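Skeko hook picking: questions about the January fault

Last updated: May 30, 2026

What went wrong?
In January our simulated cell at Granditz began to report picks that had not happened. The task is to take a yellow hook off its bar with a two-finger gripper. In a batch of 864 runs, 104 were marked as successful although the hook was still on the rack at the end.

Was any person or real machine in danger?
No. The fault was found in simulation, before the program was released to the Declercq line. We have nevertheless treated it as a safety matter. A cell which believes it is holding a part will make its next move at full speed.

What was the cause?
The check for a grip looked only at the motor current of the fingers. When the fingers closed too low on the stem of the hook, they pressed against each other at a small angle and the current rose as if a part was held. The program then continued.

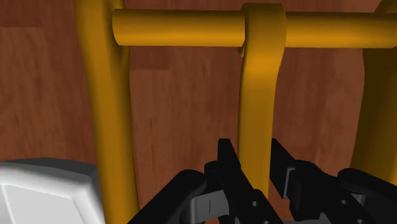

The second cause was the waiting time. The check was made 400 ms after the close command, and in some runs the fingers were still moving at this moment. The reading was therefore not reliable in either direction.

What has been changed?
The program now makes 2 checks. The first one compares the finger opening with the known width of the stem. The second one is made after a short lift, and if the load is missing the arm stops and asks for the operator.

I use an older version of the Unex driver. Am I affected?
Yes, if your program uses the current-only check. Please open the grip settings and look for the line "confirm by opening". If this line is missing, you have the old version and should not run without supervision.

Can I simply make the waiting time longer?
We do not recommend it. It reduces the number of false reports but the low grip is still accepted.

Must I repeat my old tests?
Only those which were made with hooks or other thin hanging parts. For boxes and trays we did not find false reports.

Where do I report a similar case?
Please use the fault form in the Skeko portal and attach the run log, with the finger opening recorded if possible.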